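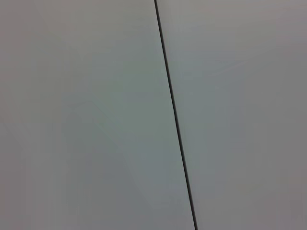
Cleaning the gaps between cabinet doors

Grease and dust settle in narrow seams, and a sponge pushes them farther in. Start dry. Run a soft brush down the gap, top to bottom, and wipe up what falls out.

Mix 10 drops of dish soap into 500 ml of warm water. Wrap a thin cloth around an old plastic card, dampen it and slide it along the edge. Turn the cloth often. For sticky spots, hold it in place for a minute — don't scrape.

Dry both edges right away and leave the doors open for an hour.

Matte fronts

Skip scouring powder and melamine sponges. They leave shiny patches that won't come out. Greer Shearer wrote in to recommend a barely damp microfiber cloth, and we agree.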